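Search order in household fetch tasks: what 36 layouts showed

March 27, 2026
Filed under: mobile manipulation, simulation

The planner comparison is finished, and the result is narrower than I had predicted in September. Henok Yimer and I have been testing whether a mobile manipulator should choose its next viewpoint by room or by surface when it is told to find an object and has no prior sighting of it. The room method, which we call Laveo, finishes every candidate viewpoint in one room before it leaves. The surface method, Vavden, ranks every table, bed and counter in the home by expected yield divided by travel cost, and goes to the highest value even if that means crossing a doorway.

Both methods run on the same stack. The detector, the base controller and the grasp module are unchanged between conditions, and the semantic prior is a fixed table of object and surface pairs that Naheed Jafri wrote by hand. We considered learning the prior and decided against it for this round. A learned prior would have improved both planners by an unknown amount and made the comparison harder to read.

We ran 36 layouts with 6 target objects in each. An episode ended when the target was detected and a reachable base pose was confirmed, or when the travel budget ran out. Grasp execution was not scored.

Vavden had the shorter median path. It also had the worse tail. In homes where rooms open directly into one another, the ranking sometimes changed after each observation by a small amount, and the base went back and forth through the same doorway. Laveo cannot do this by construction. It pays for that with wasted views of low-value surfaces, mostly beds when the target is a kitchen item.

The fix was a switching cost. A surface in another room must now beat the best local surface by a margin before the planner will leave. Renato Paredes suggested scaling the margin with the distance already traveled since the last room change, and that version removed the oscillation in all but 2 layouts. In both of those, the remaining problem was a bad occupancy map near a door - the planner believed a path was closed, then open, then closed.

Crowded tabletops remain the hard case. A pot or a kettle can hide a small item from one side of the table, and neither planner models this well. Each assigns a surface a single probability and lowers it after one look. Kenji Ferreira is replacing that number with a coarse grid per surface, so that a second view from the opposite side keeps some value. I expect it to help on dining tables and do very little on beds.

Rendered views from the home used in the runs:
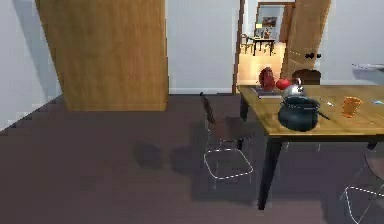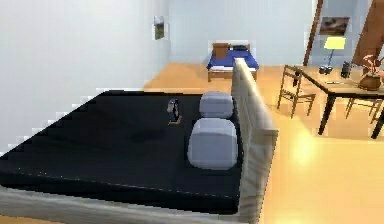
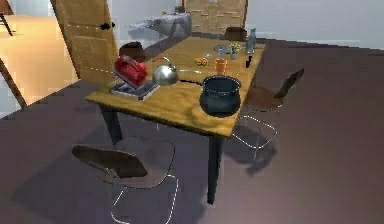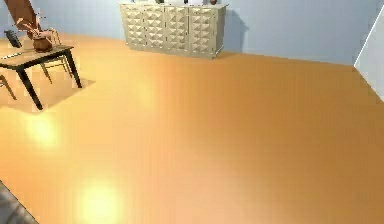 Does the switching cost need to be retuned for each home?

Within our layouts one setting was enough. We swept the margin on 30 of them, kept the best value, and applied it to the other 6 with no further changes. A much larger home might need a different value, and we have not tested one.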